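# Session 7: The Recap, the Hook, and the Episode That Has to Do Both

Writing for Serial Television, spring term
Notes by Domenica Hämmerli

Bring these to class with the *Davitz* pilot script, which you should have read by now. If you watched it and skipped the reading, I will be able to tell within two minutes, and so will everyone sitting near you.

## 1. Where we left off

Last time we looked at the cold open: what it promises, how long it can go before the titles, and why so many of yours began with somebody waking up. I have now read 26 cold opens from this group. Alarm clocks appear in more of them than I would like. Please retire the alarm clock.

Today we move to the other end of the hour and then loop back to the recap, the bit before the cold open that most viewers skip and most writers never think about. It usually gets cut together by someone in post who is tired and has been handed a list of scenes. You should be the one writing that list.

## 2. What a recap does

The official job is to remind people what happened. The real job is to tell them which part of what happened is about to matter.

Take *Broter*, the hospital drama we've been using since the first session. Episode three opens with a forty-second recap. Thirty seconds of it cover the accident, the surgery and the quarrel in the parking garage, all of which you'd remember if you had been awake. The last ten seconds go to a cleaner picking up a dropped ID badge. In episode two that shot ran so briefly that half the class denied it existed. Once it turns up in the recap, every viewer knows the badge is coming back, and the episode has given away its own surprise at minute zero.

Is that a mistake? Balthasar Rüegg, who ran the room on *Broter* for two seasons, came to this class last March and argued that it wasn't. His view was that a twist nobody could have followed is worse than a twist a few people saw coming. I half agree. I also think the badge could have been the second item in the recap, tucked between two loud scenes, and done the same work with less neon.

**Working rule:** put the thing they need in the middle. Audiences remember first and last, and they feel clever when the middle pays off.

## 3. The hook, and types of hook I am tired of

A hook is a question the viewer can phrase. "Who's at the door?" is a question. "Ominous music over a lake" is a screensaver.

Common varieties, in rising order of difficulty:

- **The interruption.** We cut away before the answer. Cheap, works every time, leaves the viewer mildly insulted. Use it once a season.
- **The arrival.** Somebody we believed was dead, abroad or written out walks in. Needs a good face and a door.
- **The reversal.** We learn that a scene we've already watched meant something else. *Montes* lives on these, and by the fifth one you stop trusting any conversation held in a kitchen.
- **The decision.** A character chooses, we see the choice, and the question is what it will cost. Hardest to write and nearly always the best of the lot.

Most of your drafts use the first type. A couple use the first type while claiming to be the fourth. If she opens the envelope and we cut before seeing what's in it, that is an interruption, even if she looked very decisive while opening it.

Flurina Marti's outline from last week is a useful case (she has agreed to be discussed, and has been warned about my tone). Her episode ends with the older sister signing over the house. We see the signature. We know what she has lost, and we know her brother doesn't know yet. There's no withheld information at all, and I wanted the next episode immediately. Compare it with her first draft, where the pen hovered over the paper and we cut to black. Same scene, same pen, far less interest.

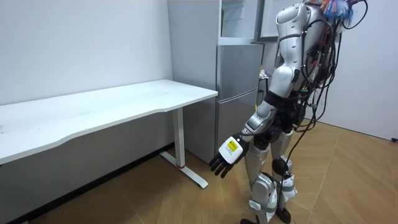

## 4. The third-episode problem

Pilots get love. Second episodes get leftovers from the pilot. The third is where a show finds out what it is on an ordinary week, and many find out that they have no idea.

By episode three you've spent your premise. The ghost has met the doctor, the spy has moved in next door, the bakery has been inherited. What you have left is people who have to be in rooms together. Watch for these symptoms:

1. A new character arrives who explains the premise to someone who already knows it.
2. The two leads are separated for the whole hour, for no reason except that their scenes were getting hard to write.
3. A flashback turns up and lasts longer than the scene it interrupts.
4. There is a party.

*Githam*, episode three, manages all four before the second break. I remain fond of it. The party is terrific.

The fix is dull. Go back to your pilot and list every promise it makes, including the small ones: the locked drawer, the phone call he doesn't take, the neighbor who stares. Pay one off in episode three, properly and early, and let the payoff cause the next problem. Viewers who have seen you keep one promise will wait a long time for the others.

## 5. In class

We will read pages 12 to 19 of *Davitz* aloud. Fabian Kofler takes the father, since he did such alarming things with the uncle last time. Nuala Nic Aodha has the stage directions and is asked to read them at a human speed.

Then in pairs: write the recap for an episode that doesn't exist yet. You get five clips, one line each. Swap with another pair, who will have to guess the episode from your list. If they guess all of it, you have told them too much. If they guess a different show, we'll talk.

## 6. For next time

- Rewrite the last scene of your outline as a decision hook. One page, maximum.
- Watch any third episode you haven't seen, ideally of a show you dislike, and note the first promise it keeps. Write down the minute.
- The written exercise on recaps has a limit of 2000 words. That is a ceiling. I have never once finished a recap essay wishing it were longer.

Late work goes in the tray outside my office, under the other late work.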